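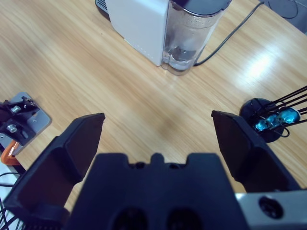
图3 浅色木质桌面,木纹呈浅蜜褐色,由左下向右上斜行

4 木质桌面的日常护理与住户对老化的判断

4.1 资料来源与整理

本节使用的资料来自Cododard调查的第二部分。该部分在Nondgate城区及相邻的Birell片区进行,对象是家中至少有一张木质桌子、且这张桌子每周使用多次的住户。收回有效问卷1,037份,每份问卷对应一户、一张桌子。家中有多张桌子的,由受访者自行选定使用最多的一张,问卷中其余题目均针对该桌填写。

问卷之外,部分住户接受了护理日志的填写任务。日志从四月开始,按次登记,登记内容包括清洁、上油或打蜡、局部修补以及“发现新痕迹”四类事件。合并重复条目并删去无法辨认的条目后,得到记录3,763条。日志没有要求住户每天填写,没有事件发生时可以不登记,因此空白日期不能直接理解为桌面未被使用或未被擦拭。填写较勤的住户在记录中所占比重偏高,这一点在解释各类事件的多少时需要留意。

木材种类一栏的质量不理想。许多受访者只知道桌子是“实木的”或“木头的”,有人填写了购买时商家给出的商品名称,而同一商品名称在不同商家那里可能指不同的树种。我们放弃了按树种分组的原计划,改为按颜色深浅和表面处理方式分组。颜色分为浅色、中等和深色,由受访者对照随问卷寄出的色卡选择。图3所示的桌面在本研究中归入浅色组。表面处理方式分为漆面、油面或蜡面、未处理以及不清楚。最后一类人数不少,后文单独列出,没有并入其他组。

4.2 清洁习惯

绝大多数住户的日常清洁依靠湿布。访谈中“擦一下”这个说法出现得很频繁,含义却相差很大。有的住户用拧干的棉布沿木纹擦拭,再用干布收一遍;有的住户用洗碗之后顺手拿起的海绵,海绵里还残留洗涤剂;也有住户在桌面上直接喷洒厨房清洁剂,待油污软化后擦除。问卷的原始题目只问“是否经常用湿布擦桌”,没有区分这些做法,我们在访谈阶段才发现问题,随后在日志表中增加了“用什么擦”和“擦后是否用干布”两栏。

约70%的受访者表示擦桌后任其自然晾干。漆面组和油面组在这一点上差别很小,说明住户并未按照表面处理方式调整自己的清洁动作。访谈也支持这一看法。多数受访者谈到清洁时,首先提到的是污渍的种类,例如油、果汁、茶水、笔迹,很少提到桌面本身是什么表面。换一张桌子,他们的擦法通常照旧。

清洁的时间多在饭后,晚饭后的记录尤其集中。Birell片区的住户在早晨登记的清洁事件略多,可能与该片区居家工作的受访者较多有关,他们早饭后要把餐桌腾出来放电脑和文件。两地在清洁用品的选择上没有看出一致的差别。

清洁用品的储存位置对使用有一定影响。把木器专用清洁剂放在厨房水槽下方的住户,实际使用的次数多于把它放在储藏间或阳台柜中的住户。几位受访者在访谈中找不到自己填写的那一瓶清洁剂,最后在工具箱或鞋柜里找到。对这类条目,我们保留了问卷答案,但在分析使用频率时以日志为准。

4.3 上油与打蜡

油面或蜡面需要定期补护,这一点在商家提供的说明中一般都会写明,但周期的写法不统一。有的写“视使用情况而定”,有的写“表面发干时”,也有的给出固定的月数。受访者对“发干”的理解同样不一致。一部分人以颜色变浅为准,一部分人以手感变糙为准,还有人把水滴落在桌面上是否迅速渗开当作依据。按颜色判断的住户补油较晚,尤其是浅色桌面的住户,他们普遍反映看不出颜色变化。

浅色桌面的这一困难在访谈中反复出现。深色桌面失油之后,常用位置与边缘位置会形成可见的色差,住户即使不特意检查也容易察觉。浅色桌面上的同类变化要弱得多,在室内灯光下尤其难以辨认。受访者描述浅色桌面失油时,多用“没精神”“发白”“有点灰”等词,这些词彼此之间并不完全对应,同一位受访者在前后两次访谈中也可能换一个说法。我们没有把这些词归并为一个等级量表,只在编码时保留原词。

在油类产品中,Brunet硬蜡油是两地受访者提到最多的一种,主要原因是当地两家建材店长期摆放该产品。提到它的住户中,有相当一部分同时承认没有读完罐身上的说明。常见的偏差有三种:涂得过厚,没有在规定时间内擦去余油,以及在没有清洁干净的桌面上直接涂布。涂得过厚的后果是桌面数日发黏,落灰之后不易清除,日志中有多户登记了这一情况,其中几户因此认定产品有质量问题,改用了食用油。

使用食用油的住户比预想的多。他们的理由集中在安全和方便两方面,认为桌面会接触食物,厨房里现成的油更让人放心。食用油多数不能干固成膜,长期使用后表面容易积垢并产生气味。日志中登记过气味的几户,后来都停止了使用,但停用之后如何把残留的油清掉,他们大多没有办法,只是增加了用洗涤剂擦拭的次数。这样做又加快了表面的干燥,几户人家的桌面由此进入反复上油、反复去油的循环。

漆面组中也有住户登记了上油或打蜡。漆面已经封闭,油基本不能渗入,涂布之后的光泽主要来自表面的一层油膜,擦几次便消失。受访者对此多表示满意,认为“刚擦完很亮”就说明有效。从保护木材的角度看,这种做法意义有限,但它使住户更仔细地查看桌面,一些漆膜裂纹就是在这时被发现的。

4.4 住户如何描述痕迹

“发现新痕迹”一类的记录文字最长,也最难编码。受访者在描述时习惯先说成因,再说外观,例如“热锅印”“杯子圈”“孩子写字压的”。成因多数是推测出来的。住户很少在痕迹形成的当时看到它,通常是收拾桌面或光线变化时才注意到,然后回想最近发生过什么。我们在编码时把成因与外观分成两栏,外观一栏只记形状、颜色和触感,成因一栏记受访者的说法并注明是否亲见。

杯底留下的环形痕迹在漆面组和油面组中都很常见,颜色却不同。漆面上多为白色雾状,与水汽进入漆膜有关,有时会自行减淡。油面上多为深色,与木材吸水以及饮料中的单宁有关,减淡较慢。受访者一般不作这样的区分,统称为“水印”。采用同一种方法处理两种水印,效果自然相差很大,网络上关于去除水印的互相矛盾的建议,部分可能由此而来。

划痕的感知与木纹方向有关。顺着木纹的细划痕经常被忽略,或者被当作木纹的一部分;横穿木纹的划痕即使很浅,也容易被登记。木纹相对于桌边斜行时,情形比较复杂。住户通常从自己常坐的位置看桌子,以桌边作为参照来描述方向,写下的“横着一道”可能与木纹成任意角度。我们要求受访者在日志表附带的桌面简图上画出痕迹位置,但简图没有标木纹方向,后来无法补救。下一轮调查的简图已加入木纹一栏,由受访者用一条线画出大致走向。

边缘和桌角的磕碰痕迹登记得少,实地走访时看到的却多。访谈中问及这一差别,受访者的回答比较接近:桌角的痕迹早就有了,算不上新的。一张桌子搬进来的头几个月,任何痕迹都会被注意到,之后住户的注意力集中到常用的中间区域,边角渐渐不在观察范围之内。

居家办公的家庭还登记了一类问卷设计时没有考虑到的痕迹,即电脑底部胶脚和鼠标垫留下的印子。胶脚中的增塑剂可能使部分漆膜软化,留下略有光泽差别的小圆点。鼠标垫下方则因为遮光,与周围形成色差。浅色木材受光后多会加深或偏黄,被遮住的部分显得更浅,移开鼠标垫之后,住户往往以为垫子“把颜色吸走了”。Birell片区的几户登记了这一说法,用词相近,彼此是否有交流不得而知。

4.5 对老化的评价

问卷最后一部分请受访者对桌面目前的状况打分,采用5级评分,并说明与购入时相比是“变差”“差不多”还是“变好”。选择“变好”的住户集中在油面或蜡面组,他们认为颜色变深、边缘变圆润使桌子更好看。漆面组中选择“变好”的很少,漆膜一旦出现裂纹或脱落,受访者几乎都视为损坏。

评分与痕迹登记的多少关系不强。登记痕迹很多的住户中,有人给出较高的分数;几乎没有登记痕迹的住户中,也有人给出最低分,理由是桌子“看着旧”。访谈中进一步询问后,“看着旧”常常与桌面无关,涉及的是桌腿样式、椅子的搭配或者房间重新粉刷之后的色调变化。这部分评分实际反映的是对家具整体的态度,用来衡量桌面老化并不合适。

购入方式对评价有影响。继承或从亲友处得到的桌子,评分偏高,受访者对旧痕迹的容忍度也较高,有人能够逐一说出痕迹的来历。新购的桌子在第一年内评分下降较快,此后趋于平缓。二手市场购入的桌子介于两者之间,受访者对购入前已有的痕迹不太在意,对购入之后出现的痕迹则与新桌住户一样敏感。

铺设桌布或软玻璃的家庭是一个特殊情形。桌面长期被覆盖,住户平时看不到,评分时往往凭印象填写。实地走访中掀开覆盖物后,几户的桌面状况与评分明显不符,有的好于住户的印象,有的在软玻璃下出现了成片的发黏或印纹。后一种情况多见于油面,覆盖时间越长越明显。我们在统计中对长期覆盖的桌面作了标记,凡涉及评分的比较均不包括这些桌面。

4.6 与护理说明的关系

我们收集了受访家庭中保留下来的家具护理说明。能够保留说明的家庭不多,多数随包装一起丢弃。保存下来的说明在内容上差异较大,但有一个共同之处,即禁止事项写得详细,日常应当怎样做写得简略。“避免高温”“避免暴晒”“避免尖锐物品”几乎每份都有,关于湿布应当拧到什么程度、擦后是否需要收干、多久检查一次表面等内容,则大多缺失。

受访者对禁止事项的记忆较好,但在执行时作了很多变通。以高温为例,多数家庭备有隔热垫,隔热垫的数量却少于同时上桌的热锅和热盘,剩下的便用折叠的抹布或杂志代替。日志中登记的热痕,不少出现在使用替代物的时候。说明中的“避免高温”没有给出可操作的界限,一杯刚泡的茶算不算高温,受访者的看法并不一致。

说明中的图示也值得注意。油面产品的说明常以深色木材为例,用两张明暗对比鲜明的照片表示补油前后的差别。浅色桌面的住户拿它与自己的桌子对照,得出的结论通常是还不需要补油。在4.3节中提到的浅色组补油偏晚,与此有一定联系,但目前的资料不足以区分图示的影响与颜色本身难以辨认的影响。

4.7 本部分资料的局限

问卷与日志均由住户自填,表面处理方式的判断没有经过检验。实地走访只覆盖了少数家庭,走访中更正过的条目多数属于漆面与油面的混淆,其中又以哑光漆被误认作油面最为常见。由此推断,油面组中可能混入了一部分哑光漆面,油面组与漆面组之间的实际差别或许大于本节所报告的程度。

日志期间正值春季转入夏季,室内湿度变化较大,冬季供暖期的开裂与变形没有包括在内。几位受访者在访谈中提到冬天桌面拼缝会变宽,开春后又合上,这类季节性变化需要覆盖全年的记录才能讨论。

色卡的使用条件也没有统一。受访者在自然光下和灯光下对照色卡,可能选出不同的等级,浅色与中等之间的界限受影响最大。实地走访时,我们在窗边重新对照了一遍,个别桌面由中等改为浅色,相反方向的更正没有出现。分组结果以更正后的等级为准,未走访的家庭仍采用问卷中的原始选择。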